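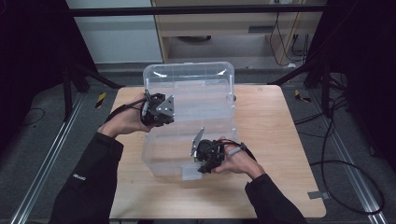
Bimanual recording with two Neren hand-held grippers and a clear storage box.

Neren Hand-Held Gripper Pair

The Neren pair records two-handed manipulation without a robot arm on site. The operator holds one gripper in each hand and does the task directly, and both units log finger opening and pose for the whole take. Each has a motorized body, metal finger plates and a cable to the recording unit.

What it was tested on

Deisy Inga and Dalibor Trnka used the pair to collect 1600 demonstrations of handling open plastic boxes on a tabletop. Policies trained on the full set were compared with policies trained on the same tasks recorded by teleoperation. The hand-held set gave the better result on box placement. On lid closing there was no clear difference – the report from September 2018 gives both tables.

Clear plastic was the hardest material. Head camera views alone were not enough to find the rim, and adding the finger opening signal to the training input helped most there.

In the set
2 hand-held grippers, left and right
2 cables
Recording unit
Spare finger plates with screws

Order number 1528. Calibration files are supplied for each pair and should not be swapped between units. For the test report or a loan set, write to Yurani Cuadros at Neren.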